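Progress report to the Citura program office
Project: Floker, handling of soft objects with a wrist camera
Prepared by: Ecaterina Voicu
Date: Thursday, April 4, 2024

1. State of the work

In the last report we promised to finish the first full set of demonstrations and to train one policy on it. The set is finished. We recorded 700 demonstrations of soft object handling, and after review we kept 483 of them. The policy was trained on the kept ones and the first tests are done. The work is therefore on plan for the data and a little behind plan for the tests, because the controller of the second arm came back from repair only at the end of February.

The review took more time than we expected. Tamara Pîrvu watched every recording and marked the moment of first contact and the moment of release by hand. We had hoped to do this from the finger current, but with fabric the current changes so little that the signal cannot be trusted. For hard objects the old method still works and we keep it.

2. Method

The policy receives the wrist camera view and the position of the gripper. It does not receive a model of the object. It predicts a short sequence of motions, the arm carries out the first part of it, and then the policy predicts again. We changed two things from the autumn version. The sequence is now shorter, and the speed of closing is part of the prediction instead of a fixed value.

Caps are our main object for this period. A cap has a stiff part and a soft part, and the grasp must be planned differently for each. When the finger goes to the inner side, the crown may fold and the brim turns toward the camera, so the view of the workspace becomes partly blocked just when the policy needs it. This is the main reason for the failures we report in section 3.
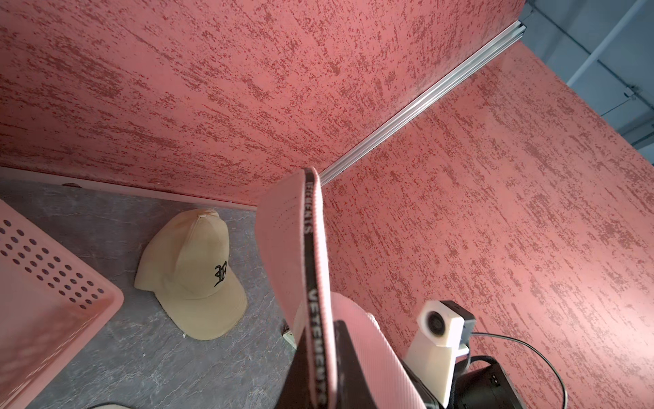 Does the policy need a second camera when the object covers the view?
For short moments it does not, because the last clear views are kept in memory and the arm moves slowly until the view opens again. For longer blocking a second camera would help, and we plan to compare both options in the next period.

The memory part was written by Tamara and is now in the main branch of our code, which we call Husar. It can be turned off with one setting, so the comparison will be simple to run.

3. First results

We tested the policy in 50 trials with caps. The start position of the cap was changed before each trial, and the person who placed it did not know which version of the policy would run. We do not want to give a success rate in this report. The trials were divided between two versions, and the groups are too small for a strong statement. What we can say is the following.

With the memory part turned on, the arm stopped less often in the middle of a lift. The old version often opened the gripper again when the fabric filled the view, as if it had not grasped anything. We saw this behavior in both versions, but with memory it was clearly more rare.

The most common failure in the new version is a grasp that is too shallow. The finger holds only the edge of the fabric, the lift begins well, and the cap slides during the turn. We believe the closing speed is the cause. In the demonstrations the operators closed quickly, and the policy has learned this habit also in places where a slow closing is better.

A second failure is the choice of object. When two caps lie close to each other, the policy sometimes moves to a point between them and waits. We have very few demonstrations of this kind in the kept set and will record more.

4. Problems and changes

The fingertips from Fenda wear out faster than we planned. We have changed them 3 times since the start of the recordings. The cost is small and stays inside the present budget, but each change needs a new calibration, and the calibration takes half a day. We ask the program office to approve the order of spare tips now, so that we do not wait for delivery in summer.

We also moved the cable of the wrist camera after it pulled on the connector in some of the recordings. Those recordings are not in the kept set.

5. Next period

First we will record new demonstrations with slow closing and with caps placed close together. Then we will train again and repeat the trials with larger groups, with memory on and off. Tamara will prepare the second camera in parallel. A short note with the success rates will be sent when the trials are finished, before the next full report.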